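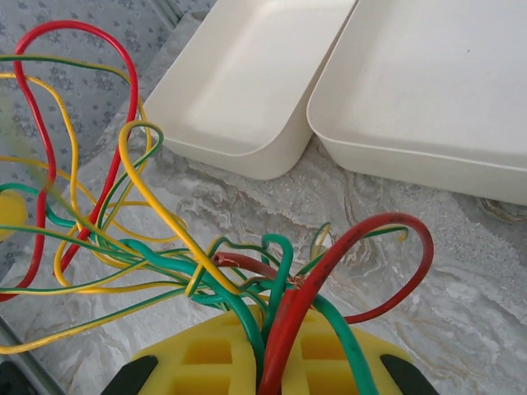

고쳐 쓸 권리보다 먼저, 고쳐 쓸 시간

저는 한국에 온 지 오래되었지만 글을 쓸 때는 아직도 사전을 옆에 둡니다. 그래서 문장이 조금 딱딱해도 이해해 주시기 바랍니다. 오늘은 물건을 고치는 일에 대해 제 의견을 쓰려고 합니다.

지난 3월에 제가 쓰던 라디오가 소리를 내지 않게 되었습니다. Barno라는 회사의 제품이고, 고향에서 가져온 것입니다. 서비스 센터에 전화하니 부품이 없다고 했고, 같은 크기의 새 제품을 사라고 권했습니다. 직원은 매우 친절했습니다. 그러나 전화를 끊은 다음에 저는 기분이 좋지 않았습니다. 고장의 원인을 묻는 질문은 한 번도 받지 못했기 때문입니다.

결국 동네의 작은 수리점 Sarmiento에 맡겼습니다. 돌려받을 때까지 43일이 걸렸습니다. 수리비는 새 라디오 값과 크게 다르지 않았습니다. 친구들은 손해라고 말했습니다. 계산으로는 친구들의 말이 맞습니다. 그래도 저는 같은 상황이 되면 다시 맡길 것입니다.

요즘 여러 나라에서 수리할 권리에 대한 법을 이야기합니다. 제조사가 부품과 설명서를 제공해야 한다는 주장에 저도 찬성합니다. 다만 법이 생겨도 우리에게 기다릴 마음이 없으면 그 법을 쓰는 사람은 적을 것입니다. 주문한 물건이 다음 날 아침에 도착하는 도시에서 한 달을 넘게 기다리는 것은 쉬운 일이 아닙니다. 저도 기다리는 동안 두 번이나 새 라디오를 검색했습니다.

제가 자란 Wullholm에서는 시장 옆에 고치는 가게가 줄지어 있었습니다. 우산, 구두, 시계, 전기난로를 맡기고 사람들은 장을 보러 갔습니다. 그때가 더 좋은 시대였다고 말하고 싶지는 않습니다. 새것을 살 돈이 부족해서 고친 집이 많았고, 우리 집도 그랬습니다. 어머니는 고친 난로를 부끄러워하셨습니다. 가난해서 고치는 것과 원해서 고치는 것은 다르고, 이 차이를 잊은 채 절약을 가르치는 글을 저는 별로 좋아하지 않습니다.

그래서 저는 개인의 태도만 탓하는 것에 반대합니다. 수리하는 분이 먹고살 수 있어야 하고, 맡긴 동안 빌려 쓸 물건도 필요합니다. 제가 사는 구의 Hastosska라는 모임은 회원이 372명인데, 전기 주전자나 다리미 같은 것을 수리 기간에 무료로 빌려줍니다. 이런 일에 구청 예산을 조금만 써도 기다리는 일이 훨씬 쉬워질 것입니다. 새 가전을 살 때 할인을 해 주는 제도는 이미 있는데, 수리비를 도와주는 제도는 제가 사는 곳에서 찾지 못했습니다.

라디오는 지금 부엌에 있습니다. 손잡이를 끝까지 돌리면 아직 잡음이 납니다. 수리점 주인은 그 부분도 고칠 수 있다고 했지만, 그러려면 다시 31일을 기다려야 한다고 해서 저는 생각해 보겠다고 대답했습니다.

2019년 4월 19일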